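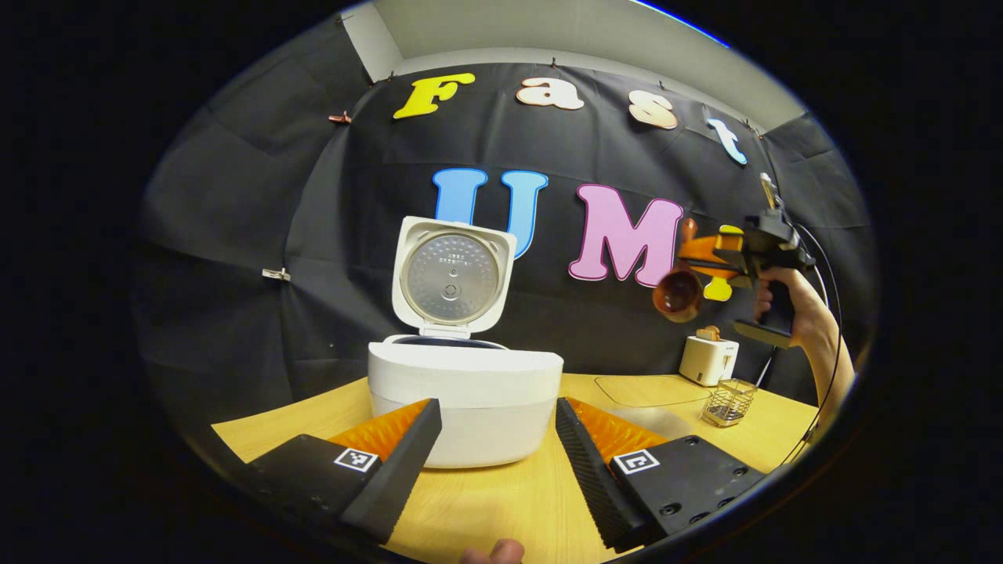 Section 4. Rice cooker: opening, cleaning and daily use

4.1 Scope

This section applies to the white rice cookers supplied to shared kitchens at Poltura House and Barrera House. It covers the hinged outer lid, the removable inner lid plate, the inner pot and the steam valve. Instructions for the kettles and the benchtop ovens are given in Sections 5 and 6.

Residents and staff should read 4.2 and 4.3 before using a cooker for the first time. The cooker must be placed on a level tabletop with clear space above it, as the lid stands upright when fully open and steam rises from the valve during cooking. Do not place it beneath a wall cupboard or shelf.

4.2 Before first use

1. Remove all packing material from the inside of the pot and from beneath the inner lid plate.
2. Open the lid fully until it rests in the upright position without being held.
3. Lift out the inner pot with both hands. Wash it in warm water with a mild detergent, rinse it and dry the outside completely.
4. Detach the inner lid plate as described in 4.5 and wash it in the same manner.
5. Wipe the heating plate at the bottom of the body with a dry cloth. Remove any grains, dust or scraps of packaging.
6. Refit the inner lid plate and the pot, and close the lid. A click should be heard.

CAUTION: Never pour water directly into the body of the cooker. If this occurs, switch off at the wall, unplug the cooker and report it to the house office.

4.3 Cooking rice

1. Measure the rice with the cup kept in the drawer beneath the cooker. One level cup serves 2 people.
2. Rinse the rice in a separate bowl until the water runs mostly clear. Rinsing in the inner pot wears the coating and is not permitted.
3. Transfer the rice to the inner pot and fill with water to the matching line.
4. Dry the outside of the pot and lower it into the body. Turn it slightly left and right so that it sits flat on the heating plate.
5. Close the lid, plug in the cord and select the setting required.
6. When cooking has finished, leave the lid closed for ten minutes, then loosen the rice with the plastic paddle.

NOTE: Brown rice and barley take considerably longer than white rice. Please allow for this when booking the kitchen in the evening.

NOTE: Porridge and soup may be cooked only to the half line. Starchy liquid above this level may be forced through the steam valve.

4.4 Opening the lid after cooking

CAUTION: Steam can cause serious burns. Keep the face and forearms away from the lid and the valve at all times.

1. Stand in front of the cooker, at arm's length.
2. Press the release and allow the lid to rise. Do not pull it upward or push it past its upright position.
3. Wait for the steam to clear before reaching for the pot.
4. Use oven mitts to remove the pot. The metal inner lid plate also remains hot and should not be touched until it has cooled.

Water will collect on the plate and may run toward the hinge when the lid is raised. Wipe it away with a folded cloth once the cooker is cool.

4.5 Cleaning the inner lid plate and steam valve

The plate is the round, silver-coloured metal disc on the underside of the lid. It is to be cleaned after every use — including short reheating cycles.

1. Unplug the cooker and let it cool for at least 30 minutes.
2. Open the lid fully and support it from behind with one hand.
3. Release the plate with the other hand and draw it toward you.
4. Wash both faces with a soft sponge. Hold the plate up to the light and check that the perforations are free of starch.
5. Rinse the small valve at the centre under running water. Do not use skewers, pins or knife tips to clear it.
6. Dry the plate and refit it. If the lid will not close, the plate has not been seated correctly; remove it and begin again.

Steel wool, bleach and abrasive powders must not be used on any part. The outside of the body may be wiped with a damp cloth.

4.6 Storage

Leave the lid open until the interior is dry, then close it and coil the cord loosely beside the cooker. Cookers in houses that close over the December break are to be emptied, cleaned and left unplugged.

4.7 Faults and replacement parts

Worn pots, missing paddles and damaged plates should be reported on Form 4000 — available from the house office or the Odivard service desk. Parts are ordered through Drorno. A cooker with a damaged cord must be withdrawn from use at once and labelled.

Section revised Nov 20, 2022. Approved by Melquiades Ponce, Residential Services.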